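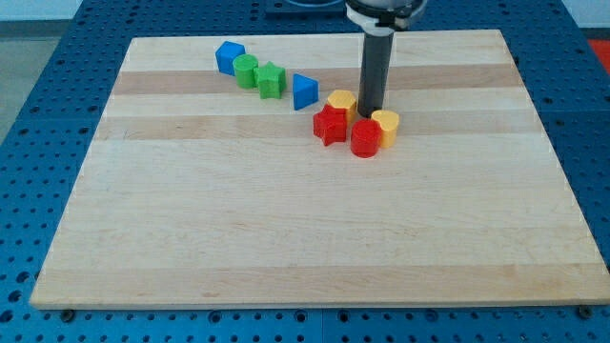 Weekend Manager, Culeo Community Kitchen
Claravia, ground floor of the old Macedo building
Part time, 16 hours a week, Saturdays and Sundays

Culeo rents kitchen space by the hour to people who make food and want to sell it legally. Our members bake, pickle, ferment, roll dumplings and, in one case, produce a hot sauce we have asked to be bottled with the back door open. On weekdays the place runs well. On weekends it runs on notes taped to the refrigerator, and we would like to replace the notes with a person.

You will open up at 6 a.m., check members in, and make sure whoever booked the convection oven is the one using it. You will sign for deliveries. You will know where the large sheet pans are, or at least who had them last. When two people both believe they reserved the same burners, you will look at the calendar, tell one of them they are wrong, and still be on speaking terms with both by lunch.

There is cleaning. Members are supposed to clean up after themselves and most of them have a generous view of what that means. Expect to mop. The grease trap is handled by a contractor, so please stop asking about it at interviews.

What we need from you:

A current food safety manager certificate, or the willingness to get one in your first month (we pay the fee)
At least 2 years in a commercial kitchen, in any job
The ability to lift a 50-pound bag of flour without making a speech about it
Enough Spanish or Portuguese to explain the dishwasher would be great, but we won't hold out for it

You do not need to be passionate about food. We have plenty of that already and it tends to leave the walk-in open.

Pay is $1500 a month before taxes, with two paid weekends off a year and the use of any kitchen slot left unbooked the night before. Parking is free if you arrive before the church crowd. The job starts the first weekend in July, and you would shadow the weekday manager for a few shifts before then.

To apply, send a resume and a short note to Ramiro Pastor, Culeo Community Kitchen, 303 Girker Street, Claravia, or drop them in the box by the front desk. In the note, tell us about the worst shift you ever worked and what you did the next day. One page is plenty. Cover letters that mention synergy go to the bottom of the pile.

Posted March 23, 2017. Open until filled.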